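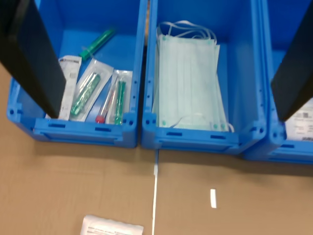

*Packaged medical supplies in blue bins.*

## Stockroom labels and expiry dates: changes from September

The Pororcombe clinic network moves to a single labeling scheme for consumables in September. It replaces the separate schemes at the Plistimis and Brestimham sites, which grew up independently and use the same color codes for different things. A yellow label means "short dated" at Plistimis and "sterile, single use" at Brestimham. Staff who cover both sites have been asking for a fix since the spring.

**What the label shows**

Each shelf position gets one printed label with the item name, the stock code, the reorder level and the maximum level. The expiry date is no longer written on the shelf label. It stays on the manufacturer's pack and in the stock system, and those are the only two places to read it. Handwritten dates on tape should be removed as positions are relabeled.

The combined catalog has 214 lines. Duplicate codes were merged over the summer – mostly gloves, dressings and tubing, where the two sites had ordered the same part under different descriptions. If a code you know no longer works, search by the old code in the "previous reference" field.

**Rotation**

New deliveries go behind existing stock, as before. The short-dated threshold is now 28 days at both sites. Plistimis has been using 30, so a small number of items will drop off its list the first time the report runs. Nothing needs to be done about those.

Items inside the threshold stay in their normal position and appear on the weekly report. Do not move them to a separate shelf. Separate shelves were tried at Brestimham and led to double ordering, as the main position read as empty when it was checked by eye.

Opened outer cartons can be decanted. Individual sterile packs must not be opened, folded or held together with rubber bands. A pack with a creased or punctured seal is treated as expired and written off under reason code 2.

**Printers**

Labels come from the Nakajima printer in each stockroom. The template is already loaded. Use the matte stock – the glossy rolls left over from the old scheme do not scan reliably under the ceiling lights at Plistimis, and they curl in the cold room.

**Order of work**

Brestimham is relabeled first, then Plistimis. Stockrooms stay open throughout, but scanning will be off from 6 a.m. until 8 a.m. on the changeover morning at each site. Record withdrawals on the paper sheet by the door during that time and leave the sheet in the tray for entry.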